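Section 7: Filling, Trimming and Draining the Ballast System
Trukdale 22 owner's guide, dealer edition, revised December by Ysaline Riviere

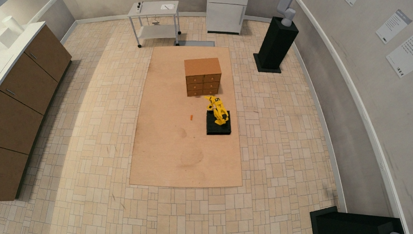
Read this section before you read the glossy card clipped to the helm. The card says the ballast system fills "at the touch of a button." It does fill at the touch of a button, provided the seacock is open, the strainer is clean, the vents are clear and the battery switch is where it should be. The card leaves those parts out, and most of the calls we take in the first month of ownership come from people who followed the card.

The boat has 2 rear tanks, port and starboard, and a center bag under the bow seating. All three are fed by Brannigan reversible pumps and controlled from the Sundach touchscreen. The screen shows each tank as a percentage. Treat that number with some suspicion. The system works it out from how long the pump has been running. There is no float or pressure sensor in any tank, whatever the salesperson may have told you.

7.1 Before the first fill of the day

1. Turn the battery switch to BOTH. The pumps will run with the switch on 1, but they run slowly, and the screen will read full before the tanks are.

2. Lift the center floor hatch and find the ballast seacock. The handle should be in line with the hose. If it is across the hose, the valve is closed.

3. Close the two latches on the strainer housing if they have been left open. Check the strainer basket through the clear lid. Weed, sand and small shells all end up in here. If you can see anything at all, close the seacock, clean the basket, refit the lid and open the seacock again.

4. Look at the vent fittings on each side of the hull, just below the rub rail. Spiders like them. A blocked vent will make a tank fill slowly or bulge, and neither one shows up on the screen.

5. Check that both rear lockers are dry. If there is water in a locker, find out where it came from before you go on.

Note: On boats delivered with the older strainer, the lid is opaque and you will have to take it off to look. Demen, who supply the strainer, sell a clear lid. We think it should have been fitted from the start.

7.2 Filling

1. Put the boat in water at least waist deep, engine running at idle, gear in neutral. Do not fill on the trailer.

2. On the Sundach screen, press BALLAST, then MANUAL. Leave the AUTO button alone for now. See 7.4.

3. Press and hold FILL on the port tank until the bar turns blue. Do the same for starboard. The pumps should start within a couple of seconds and you should hear both.

4. Go to the side of the boat and listen at the vents. Air should be coming out. If a pump is humming and there is no air at the vent, press STOP. The pump has probably lost its prime. See 7.5.

5. Let both rear tanks fill until water comes from the vents in a steady stream. This is the only sign of a full tank that we trust. If the screen says 100 and the vents are still blowing air, believe the vents.

6. Press STOP for each tank. The pumps are supposed to shut off by timer. Sometimes they do.

7. Fill the center bag last, and only if you want it. Plenty of owners run with the rear tanks alone and the wake is perfectly good.

CAUTION: Do not leave a pump running dry for more than 60 seconds. The impeller is rubber and it will burn. Burnt impellers are not covered under the warranty, and the dealer will know, as they come out looking like licorice.

CAUTION: Ballast counts as load. The capacity plate by the helm gives the most weight the boat may carry, and full tanks use up a large share of it. With all three full you must carry fewer people than there are seats. The brochure shows every seat taken and a deep wake behind. Do not try to copy the brochure.

7.3 Trimming for the rider

There is a lot of advice on this, much of it from people who want to sell you extra bags. Start simple.

1. For wakeboarding, fill both rear tanks evenly. Bring the boat up to speed with your normal crew in their normal seats, and look back at the wake. Both sides should be clean, with no white water on the face.

2. If one side is washing out, move a passenger across before you touch the ballast. People are quicker to move than water.

3. For surfing, fill the tank on the side the rider will use and leave the other half full. Set the tab on the opposite side to the middle of its range and adjust from there in small steps.

4. If the bow rides too high to see over, add water to the center bag. If the bow digs in when you slow down, take some out. Never come off plane quickly with the center bag full – the boat will take its own wake over the bow.

5. Write down the settings that worked, with the number of people aboard and where they sat. A pencil and a card in the glove box will do.

Note: Changes of less than 10 percent in a tank make no difference that we have ever been able to see from the driver's seat. Riders may tell you otherwise.

7.4 AUTO mode

AUTO mode stores a profile for each rider and, in theory, fills and drains the tanks to match when you pick a name. It works from pump timing, the same as the percentage bars, so it is only as good as the last full drain. If it starts from a wrong figure it will add to the mistake all day.

If you want to use it:

1. Drain all tanks fully (7.6).

2. Press BALLAST, then SETUP, then ZERO. All bars should drop to the bottom.

3. Fill each tank in MANUAL until water runs from the vent, then press SAVE FULL. You have to do this once per tank, and again whenever a pump or impeller is replaced.

4. Choose the rider profile and press AUTO.

5. Check the vents anyway.

The software update released last season is said to fix the drift. We loaded it on two boats and the drift got smaller on one of them. Zero the system every morning you plan to use AUTO, and any time the screen has been switched off with water in the tanks.

7.5 If a pump will not prime

1. Press STOP.

2. Check the seacock and strainer again, even if you checked them earlier. Weed can get in between one fill and the next.

3. Check the strainer lid for an air leak. The O-ring should be seated all the way around and lightly greased.

4. Put the boat in forward gear at idle for a short distance. The scoop under the hull pushes water up the line.

5. Return to neutral and try the pump again. If it hums with no flow, stop there and have the impeller looked at.

Some forums suggest blowing down the vent hose. We have seen this tried many times and cannot say it helps.

7.6 Draining

1. Drain before you put the boat on the trailer. A full boat is far heavier than the trailer is rated for, and the trailer will not warn you.

2. Press BALLAST, then DRAIN ALL. The three pumps will run together, with the battery switch on BOTH and the engine at idle.

3. Watch the outlets on the hull. When the flow turns to spitting, press STOP.

4. Once the boat is on the ramp with the bow up, run the rear pumps again for a few seconds. There is always some left.

5. Close the seacock.

CAUTION: Many lakes require ballast tanks to be emptied before you leave the ramp, and some require a hot flush or a drying period before the next launch. Ask locally. Where a drying period applies, an inspector may want the boat out of the water for 168 hours, and "the screen says zero" will not satisfy anyone who lifts the hatch and sees water in the line.

7.7 Winter

Draining as above does not make the system safe for freezing. The pump bodies and the low loop behind the engine hold water no matter how the boat is parked. Have the dealer run non-toxic antifreeze through all three lines, or follow the steps in Section 11. If you do it yourself, keep going until pink fluid comes from every outlet, then remove the strainer basket and store it indoors, with the seacock left half open.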